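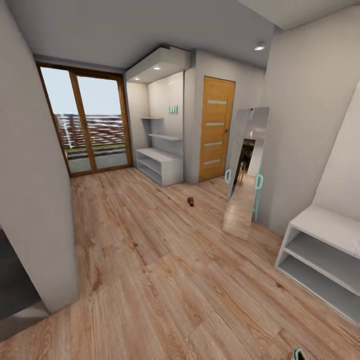 *Glass door, looking out to the patio.*

**The Amrani Problem**

So I'd drawn the wrong side. Everybody at Oltent Law wanted the landlord that year, because the landlord had the statute, and I had a tenant named Amrani and 3000 words to make the judges feel bad for him (they do not feel bad for anyone, they're third-years).

My partner was Isla Buchanan, who I'd spoken to exactly once, to ask if she was using the stapler. She read our problem packet standing up in the hallway and said, "Oh, this is great, we're going to lose so hard." I liked her right away!

We wrote the brief at my place over one long weekend in May. She typed, I paced. By Saturday night we were 600 words over and fighting about a footnote – she wanted it gone, I would have married it – and around midnight she deleted the thing while I was getting crackers. I didn't notice until the elevator up to the argument room.

"Where's footnote nine?" I said.

"With God," said Isla.

Professor Hämmerli was presiding. Hermine Hämmerli had written the lease herself, all of it, including the horrible clause about the water heater, and she let me get through my name and half a sentence before she leaned over the bench.

"Counsel, did your client read what he signed?"

And I had an answer to that, a gorgeous one, with a case from Serkinard County and everything, and it was in footnote nine. I looked at Isla. Isla looked at the water pitcher.

"He read it twice, Your Honor," I said, "and he still called the landlord the next morning to ask what it meant. It's on page four of the record."

Hämmerli turned to page four. She took her time over it, and I could hear my red light click on.

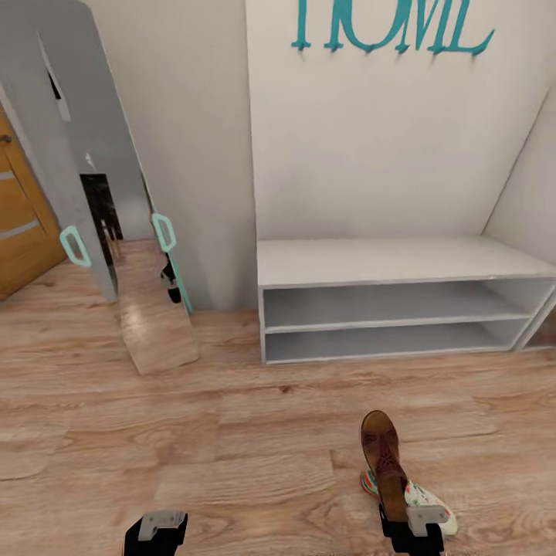
Can you keep talking once the red light is on?

You have to ask the bench for leave to finish, and the presiding judge decides.

I asked. She said, "Briefly," without looking up from the page, and Isla slid me a sticky note with the case name already written on it.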